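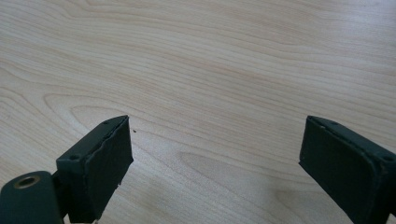
Pale wood tabletop, matte with a faint sheen. Long grain lines and one oval loop at the lower center.

Routine care for light-colored wood tables

Clerov workshop notes, bench surfaces. Updated May 11, 2025.

Pale wood hides dust and shows grease. Check the top from a low angle with a lamp at one side before cleaning.

Dry wipe. Use a folded microfiber cloth and work along the grain, end to end. Turn the cloth at each pass. Grit dragged across the grain leaves short scratches that catch side light.

Damp wipe. Add 5 ml of plain dish soap to a liter of lukewarm water. Wring the cloth until it no longer drips. Dry the surface within 20 seconds of wiping, edges included.

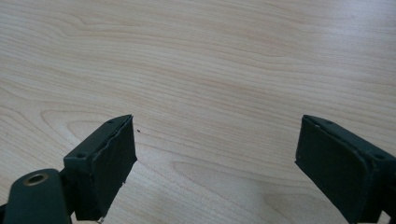 Blond tabletop with nested cathedral grain. The grain tightens into thin wavy stripes farther up.

Marks in the finish. Try a white eraser first. If the mark stays, hand sand with 400 grit on a soft block, light pressure, three or four strokes. Stop at any change in color. Veneer is thin, and a sanded-through patch can't be polished back. Don't use a powered sander on it.

Matching grain. When a repair patch is needed, put it in the straight grain. A cut through an oval figure stays visible after finishing.

Oil and wax. Test under the top first. Oil turns pale wood yellow, and the change is permanent on unsealed stock. Recoat waxed tops every August.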